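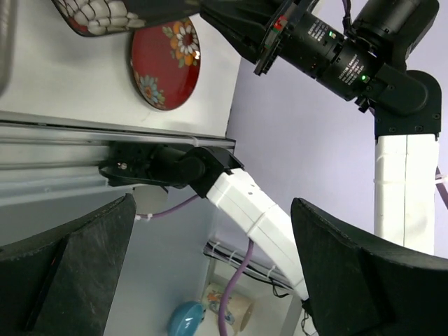

What has the grant paid for so far at the Weerakoon community kitchen?
Mostly tableware and the shelving to keep it on. Of the 3,000 dollars Unoten awarded us in June, the larger part went on plates, bowls and cups for the shared lunches, and the rest is set aside for a second shelf unit.

Progress report to Unoten, 17th August

We're really happy with how the dining side is coming along! When we applied, lunch was served on whatever people had brought from home (a lot of paper plates, and a lot of trash afterward). Now we have 46 place settings, and the flowered plates have been the big favorite. The red one with the orange and white daisies gets picked first nearly every time, so we've asked our supplier, Arkomia, if they can find more in the same style.

We decided early on not to buy a matching set. Mixed pieces cost less, a broken one is easy to replace, and the tables look cheerful with all those colors and patterns side by side. The cups with printed patterns go out with everything else.

Storage took longer than planned. Plates are now laid out on the white tabletop before each meal, and cups and smaller pieces go on the shelf underneath, where people can reach them without crossing the cooking area. Setting up is so much faster this way, and the lunch crew has started doing it without a list.

Still to do before the next report:
Order the second shelf unit from Zundisden
Replace 3 chipped bowls
Label the shelves by type of dish
Try a Saturday supper for up to 100 guests, in two sittings

Receipts are in the shared folder. We'd love to have someone from Unoten come by for lunch, and any weekday works for us.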